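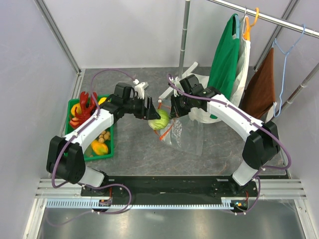
Green cabbage, held between the two grippers.

Notebook, February. Dry-salted cabbage, salt distribution and early brine. Bench start 08:40.

Purpose

Earlier crocks gave uneven salt between top and bottom. The lower third tasted saltier than the upper on every occasion it was checked, and the top layer went soft before the rest was ready. Two possible causes: salt added unevenly at packing, or salt added evenly and then carried down with the first liquid drawn from the leaf. Today's work is meant to separate the two. Flavour is not under study and no tasting notes are recorded until the crocks are opened.

Material

White-green heads from the Priltport grower, same variety as January. Outer leaves removed and kept for covering. Cores cut out and discarded; the January batch included shredded core and the pieces were still hard at the end. Salt is the fine non-iodised type, new bag, kept closed between weighings. Old bag had caked and was not used.

Shred width set on the Gakusura slicer at the second mark. The mark is not a measurement. Width of shred near the rib is greater than at the leaf edge whatever the setting, and I have stopped trying to correct it.

Method

Shred weighed into portions of 500 g. One portion was treated separately as a trial before anything went into the crocks. Salt for this trial portion was 9 g, added in one go and turned through by hand until no dry grains could be felt. Left in a covered bowl on the bench. The liquid was then poured off through a sieve without pressing and weighed.

Crock A: salt mixed through all the shred in the large tub before packing. Packed in layers, each pressed with the wooden tamper.

Crock B: shred packed in layers and the salt scattered on each layer, same total. This is how the January crocks were done.

Crock C: as A, but the shred rested in the tub until liquid was standing in the bottom, then packed with the liquid returned on top at the end.

All three covered with whole leaves, then the weights, then lids. Water channels filled from the tap. C needed its channel filling twice – the lid had not been seated.

Observations

09:55. Trial portion already glossy and limp. Liquid collecting under the shred. Colour of the liquid faintly green, clear.

10:30. Trial portion drained. Liquid 197 g. This is higher than I had written down as likely, and high enough to matter: if that much moves in the first hour or so and settles, any salt dissolved in it goes to the bottom with it. The salt content of the liquid was read on the Histura meter. First reading discarded, probe had been stored dry. Second and third readings agreed with each other and are in the table at the back of the book.

11:15. Crock A, liquid visible at the side when the weight is pressed. Crock B, none visible at the top. Crock C covered from the start, as expected from the way it was packed.

13:40. Crock B now showing liquid at the side but still below the leaves. Pressed down again. A and C left alone.

16:20. Leaves covered in all three. Samples drawn from top and bottom with the long pipette and labelled. The pipette blocks easily on fine shred. A piece of muslin tied over the end works but slows the draw, and the bottom sample from B was short. It was enough for one reading only, so there is no repeat for that point.

Results so far

Bottom reading is above top reading in A and B. The gap is larger in B. In C the two are close enough that I would not claim a difference with this meter.

That fits the second cause better than the first, with some help from the first. Even mixing in A did not remove the gap, so packing alone cannot account for it. Returning the drawn liquid at the top in C seems to be the step that matters, though C also had a longer rest before packing and the two changes were made together. That was poor planning. A further crock with the rest and without the return is needed before anything is said about it.

None of this covers what happens later. It may be that the salt evens out over the following days in all three, in which case the whole question is of interest only for the soft top layer.

Notes on equipment

Meter: the Histura drifts when the sample is colder than the standard. Samples now stand on the bench beside the standard before reading. Rinse with distilled water between samples, not tap.

Scale: checked against the brass weights before starting and again at 16:00. No change.

Tamper: the handle joint has opened slightly. Shred gets into the gap and is difficult to clean out. Taken out of use after Crock C. Replacement to be turned in one piece.

Labels: pencil on masking tape holds. Pen ran on the January lids.

Comment from Tien-fu Chiang, added on reading the above

The comparison between A and B depends on the tamping being equal. Was it? If B was pressed harder to bring the liquid up, then more liquid would have been forced down in B for that reason alone. Suggest a fixed weight lowered onto each layer for a fixed time instead of the tamper. Also suggest sampling the middle, otherwise we only know the ends.

Reply: tamping was by hand and not controlled. B did get the extra press at 13:40. Agreed on the fixed weight. Middle sampling would need a side port or a longer tube down the wall; will look at the tube first. The wall tube would have to go in at packing and stay in, and I am not sure how it sits with the weight on top.

Storage and next readings

Crocks moved to the cool room at 16:50, back shelf, A to C from left to right. Check the water channels each morning and top up. Do not lift the lids to look. First full set of readings at 14 days, top and bottom, then again when bubbling in the channel has stopped.

To do

Order muslin.
Make up fresh standard for the meter, the current bottle is nearly finished.
Fourth crock, rested, liquid poured off and put in first instead of last.
Ask Priltport whether the next heads come from the same field.
Copy the January readings into the back table so that both sets are on one page. The January top reading for the second crock is missing and should be left blank.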